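My father died in November, at home in Forsyth, and I was the one who had to write the obituary. My sister had done our mother's. She said it was my turn, and she was right.

The paper wanted 500 words or fewer. I sat down at the kitchen table at six in the morning with his papers in front of me. There was a birth certificate, a union card from the Flaveck mill, a discharge letter, and the deed to the house in Odia that he and my mother lost the year I turned eight.

I started with the facts. He was born on a farm outside Poreck. He was the third of four boys. He married my mother at 22 and they were married for 62 years if you counted the ones after she died, and he did count them. I wrote that down and then took it out. I figured the paper would call and ask about it.

I put in that he moved the family to Odia for work and then to Forsyth for other work. I did not put in that we made the second move at night, with the mattress tied on top of the car and my sister holding the cat in a pillowcase. I put in that he liked fishing. He had gone fishing maybe twice. Everybody's father in that paper liked fishing.

At nine my sister called and asked how far I had gotten. I read it to her.

"He hated fishing," she said.

"I know."

"Put in the sweaters."

When the mill closed, he had taken up knitting. He learned it from a library book with the cover gone. The first sweater had one arm longer than the other and he wore it to church. After that he made them for us, and then for our kids, and then for anyone who stood still long enough to be measured. He ripped out more than he kept. He never sold one, though a woman in Poreck offered him good money for a blue cardigan.
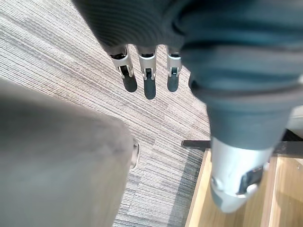
*Ribbed knit, dark teal.*

I took out the fishing and wrote, "He knitted sweaters for his family and his neighbors." It looked thin. I added the mill and how long he had worked there, and the names of the towns in the right order, and who was left. I had roughly half the space still open.

My sister said to leave it short. She said he would have read it standing up, at the counter, and gone on to the ball scores.

I typed it over once for spelling. Then I put on my coat and drove it down to the paper myself, and the girl at the desk counted the words with the end of her pencil and told me what I owed.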